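Tremanberg Household Recipes, data card

Version 3, 13 February 2024

Summary
A set of 410 handwritten family recipes typed up as plain text, with ingredient lists split out into a table. The recipes come from 22 households in the Tremanberg area. Most are soups, dumplings, pickles and steamed cakes.

Files
recipes.csv: one row per recipe (id, title, household, language, text)
ingredients.csv: one row per ingredient (recipe id, name, amount, unit, note)
units.txt: local measures and the metric values we used for them

Sources
Cards and notebooks were lent by the families and typed by Szu-yu Wan and Fung-ping Tu. Kwok-wai Cheung translated the 141 recipes that were not in English. The original wording is kept in the text column and the translation follows it after a blank line.

Cleaning
Spelling was left alone in the text column. In the ingredient table, names were made uniform, so "scallion," "spring onion" and "green onion" all become "scallion." Amounts such as "a handful" are copied as written and the unit is left empty. Where a card gave no oven heat, none was added.

Known problems
Recipe 60 has two pages in the wrong order. It will be fixed in the next version.
The word "cup" means a rice cup in the Chuang notebooks and a US cup everywhere else. The unit column does not yet tell them apart.
Cooking times for pickles mix hours and days. Check the note column before sorting on them.
Some titles repeat. Use the id when joining the two tables.

Use
Free for home, school and research use. Please keep the household names out of anything printed, as several families asked for this. The food safety of the canning recipes has not been checked.

Contact
Send corrections to Wai-kit Tai with the recipe id and the line that needs changing. Scans of the cards are not shared. 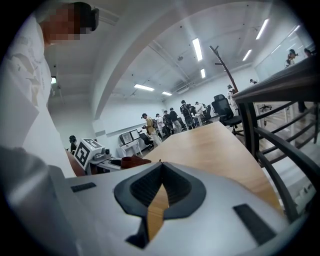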